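Arkdale Seed Library
Minutes of the February meeting
Back room, Stanbridge Road. Opened 6:40 p.m.

Chair: Wellington Meireles
Minutes: Bogdan Chmielewska
Apologies received from the Bermúdez family, who sent a tray of pepper seedlings in their place (very welcome!)

1. Last meeting's minutes

Approved with one correction. The bean that did so well on the north fence was Zetov Climbing, and I had written it down as Zetov Dwarf. Anyone who planted it on the strength of my minutes should find a pole. Sorry, all.

2. Stock and returns

We did the full count over the winter and it came to 2491 packets, our best ever. Wellington read the number out twice and got applause both times. Tomatoes are the biggest drawer by a long way, then beans, then lettuce. We are still thin on onions, leeks and anything else that takes two years to set seed. If you have room to leave a few leeks standing through next winter, please tell Bogdan so we don't all pick the same variety.

Returns were up too. Last season 64 members brought seed back, and a lot of it was beautifully cleaned. Some was less so, and we had a cheerful half hour on chaff. Agreed that we will take uncleaned seed as long as it is fully dry and labeled with the variety and the year. "Red one from Mom" can't go in the drawers, much as we would like to grow it.

3. Germination tests

Wellington has been running paper towel tests on the older packets. Results so far:

Parsnip, three years old: nothing came up. Into the compost.
Lettuce, four years old: good, better than expected.
Zetov Climbing bean, two years old: excellent, every seed in the towel sprouted.
Sweet pepper, five years old: slow and patchy. Keep, but mark the packet "sow thick."
Onion, two years old: poor. Needs fresh stock this year.

There was a long and lively talk about whether peppers should be tested on a heat mat. Wellington feels that a mat gives a fairer picture of how people start them at home. Others pointed out that plenty of us use a windowsill. We will do both and compare at the next meeting. I am really looking forward to this one.

Any packet under half gets a yellow sticker. Anything with no sprouts at all is pulled. Several more old cabbage and kale packets went home tonight for testing, ten seeds to a towel, please, and write the start date on the bag.

4. Spring swap

The swap goes ahead at the Arkdale school gym, doors at 10 a.m., tables from 8:30. We have the long tables again. The gym has asked for no loose soil on the floor, so seedlings need trays or saucers under them.

Layout will change a little. Last year everybody bunched up at the tomatoes and the flower table was hard to reach. This time tomatoes go on the far wall and flowers by the door, with the kids' sunflower potting outside if it's dry. The sunflower potting was such a hit last year, and two people told us their plants went over the garage roof.

We need:
coin envelopes (we have 400 and will want more)
pencils, as pens smear
someone with a van for the tables
cake

Swap limit stays at ten packets a person until noon, then it's open. A proposal to raise it to fifteen was talked over and dropped for this year.

5. Money

Balance is healthy. Voted to spend $80 on glass jars with good lids and a bag of drying crystals. The jars we have now are a mix of jam and pickle, and a few of the pickle lids have passed their smell on to the basil seed. Carried, no one against.

The Stanbridge hardware store has offered us its end-of-season seed racks if we can pick them up. Yes please! Thanks to everyone who asked on our behalf.

6. Squash

A whole item for squash, by request. The question was how far apart two kinds need to be if you want to save true seed. The short version is farther than any of our yards allow, so hand pollination is the way to go. Tape the flowers shut the evening before they open, do the pollinating early the next morning, tape them again afterward, and tie a bit of yarn on the stem so you know which fruit to keep. Masking tape holds better than clothespins.

Wellington offered a morning workshop in his garden when the first flowers show. No date possible yet, as it depends on the squash. Names on the sheet by the door. Bring your own tape.

Remember that pumpkins and zucchini can be the same species and will cross happily. The Bermúdez winter squash is a different species from most of what we grow, so it is a good first one for beginners.

7. Labels

Agreed that new labels will carry variety, year, town where grown and one line of growing notes. The notes are the best part of the whole collection and we should have more of them. A favorite from this year's returns: "Ate these standing up, did not reach the house." Bogdan will redo the label sheet and leave a stack in the cabinet.

8. Other business

The pea trellis plans are in the folder for copying.
Somebody left a green thermos last time. It is on the shelf.
Garlic will be sold by the head in the fall, as before.
Next meeting in March, same room, 6:40 p.m. Please bring your yellow-sticker results and your pepper towels.

Closed 8:15 p.m. 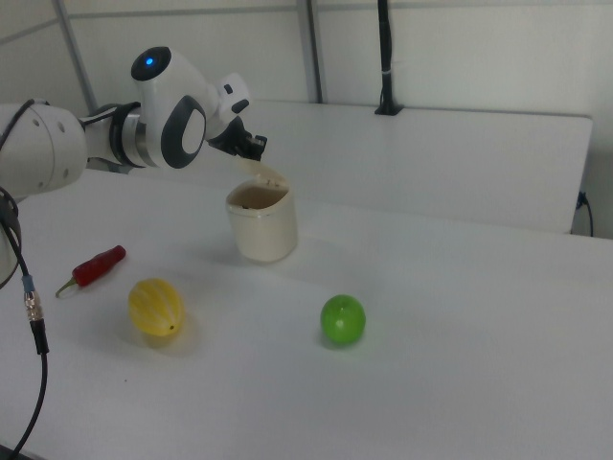 Bogdan, could you add to item 3 that my kale towels have already started? Six up out of ten on the older packet after four days, and I'd like to give the rest a full week before we sticker it. Also put me down for cake. Marisol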